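Replaying the log faster than I can read it

Aug 7, 2023

I finally got the timeline tool to the point where I'm not embarrassed by it, so you get a long post about it! If you've been following along you know I've been complaining since December about how we look at recorded demonstrations. We had good data coming in and a decent policy training on it, and then a viewer that took longer to open a single episode than the episode took to record. I would click, go refill my coffee, come back, and find it had opened the wrong one.

The new thing is called Ranen. (Catalina Domínguez picked the name and won't say where it's from.) It does one job. You point it at a folder of episodes, and it puts the video, the gripper width, the tracked pose and the sync status on one shared timeline, and you can drag through all of it without the picture lagging behind your mouse. I know that sounds small. I have been giddy about it all week.

The slow part was never where I thought it was. I spent ages on the video decoder, convinced that seeking in a compressed stream was eating all the time, and I wrote a pretty fancy cache that decoded ahead of the cursor in both directions. It helped a little. Then Tharindu Munshi ran a profiler over the whole thing one afternoon and showed me that we were parsing the full pose file again on every single redraw. Every redraw! The pose file is plain text, because two years ago I thought it would be nice to be able to open it in an editor. So now it gets converted once to a flat binary array when the folder is indexed, and the viewer just maps it into memory. My fancy cache is still in there but it's turned off by default.

Once dragging was fast, I started seeing things in the data that I had been missing. The big one is clock drift. Our video runs at 60 frames per second and the gripper width gets estimated from the video itself, so those two agree by construction. The pose track comes out of a separate visual-inertial pass, and the inertial samples carry their own timestamps. On short episodes the two clocks sit right on top of each other. On longer ones you can watch the fingers close on the timeline a hair before the pose says the hand has stopped moving. A policy that learns from that is going to learn to close early, and ours did. We had been blaming the network for it.

The fix is not clever. For each episode we take the angular velocity from the inertial unit and the rotation between video frames, slide one against the other until they line up best, and do that in windows along the whole recording so we get a slope as well as an offset. Isla Ashby wrote the first version in an evening. I then spent far too long making it handle the windows where the hand holds still, since there is nothing to line up when nothing turns. Those windows now get skipped and the slope is fitted through whatever is left. It's robust enough that I stopped checking it by hand, and for me that's saying a lot.

The second thing I love is the tracking health strip. It's a thin colored bar under the video: green where the pose solver is happy, yellow where it's running on few features, red where it lost the map and had to find itself again. Before this, a lost track was a line in a log file, and I would find out about it when a training run looked strange. Now I scan down a page of strips and the bad episodes jump out.

What the strips showed me is that homes are much kinder to the tracker than our lab is. The lab has big blank walls and gray tables, and the solver hates it. A bedroom is full of corners and edges. Wall clocks, picture frames, plants, bed rails, patterned pillows — all of it gives the solver something to hang on to, and with a fisheye lens most of the room stays in view even when the hand is down close to the clothes.

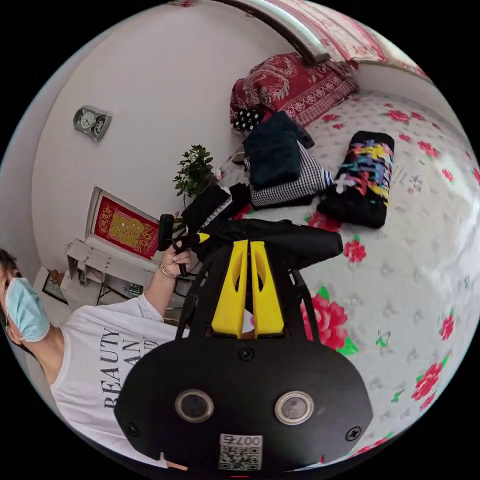
Cloth is the catch. A flowery bedsheet is packed with beautiful, high-contrast features, and the solver grabs them greedily, and then somebody tugs on a garment and the sheet slides with it. From the solver's side the whole world just shifted. If enough of its points are on the sheet, it will happily decide that the hand moved instead. You get a pose track that looks smooth and green and is wrong by the width of a sock.

Aurel Tănase and I went back and forth on this. He wanted a segmentation model to mask out anything soft. I wanted to avoid running another network over every frame. What we have now is in between: the solver caps how many features it may keep in any one patch of the image, at 2000 for the full frame, and it weights points by how long they have agreed with the inertial unit. Wall points survive for ages. Sheet points get voted down after the first good tug. The gripper and its fingers are covered by a fixed mask, as they always were, and a person's arm near the edge of the view tends to fail the agreement test by itself.

It isn't perfect. White walls still give very little, and if the hand dips low over the bed for long enough the strip goes yellow. But yellow is fine! Yellow means I know to look.

On the planning side I have less to report. Jeferson Cordeiro has been rewriting the folding controller so that it replans the grasp approach while the arm is already moving, and he uses Ranen to lay the planned path over the recorded one. Seeing both on the same timeline made one bug obvious right away: the planner was getting poses in the camera's coordinates and treating them as fingertip coordinates. It had been landing short on dark clothes in particular, where the depth estimate is weak anyway, so we had a perfectly good wrong explanation ready to go.

Still on my list: a way to mark a span and write a note on it, side-by-side playback of two episodes, and a faster indexer, which chews through a big folder at a pace I'd call leisurely. Tharindu also wants keyboard shortcuts that match the video editor he uses, and I want them to match mine, so for now there are two keymaps and a setting to switch between them. The default is mine.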